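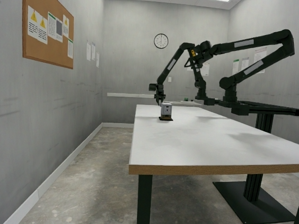

Redum Bed Net, treated, rectangular

The Redum is a ready-treated mosquito net for one adult or an adult and a small child. The insecticide is bound into the polyester yarn before knitting, so the net needs no dipping at home. It is made by Uralik and sold by Lazăr in single packs and in cartons.

Size and fabric
Fits beds up to 103 cm wide. White or pale blue. Knitted mesh with a reinforced lower border that tucks under the mattress. Hanging loops at the corners, cord included. Hooks are sold separately.

Use
Air the net in the shade for a day before sleeping under it. Hang it so that the sides reach the mattress without pulling tight, and tuck it in all the way around before dark. Aedes mosquitoes bite in daylight, so keep the net down for babies and sick people who rest during the day. Check for holes every 7 days and sew up any you find. 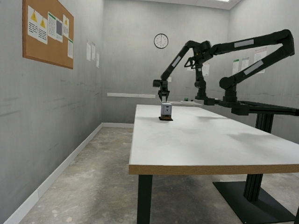 Washing

Wash by hand in cool water with mild soap. Do not use bleach, do not soak overnight and do not machine wash. Dry in the shade. Keep wash water out of ponds and streams.
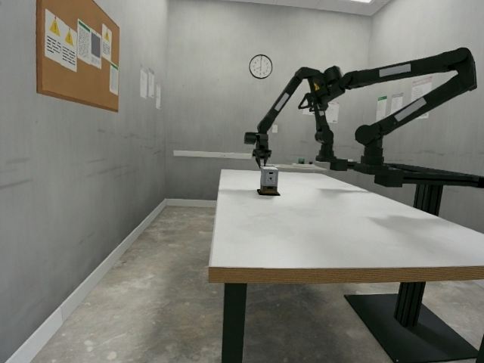 Hanging frame. The Gundau frame is for rooms where the ceiling will not take a hook. It comes with 2 end posts and a top rail, and the posts stand on the floor at the head and foot of the bed. Leave room for the feet. A small box on a thin square base plate, like the one on the white tabletop, takes up a little more surface than the box alone, and the posts have the same kind of plate at the bottom. Frame and net are priced separately.

Ordering
Cartons hold 99 nets. Single packs ship flat. Orders placed in September go out with the regular weekly delivery. Damaged packs can be returned unopened.

Page updated 2 September 2023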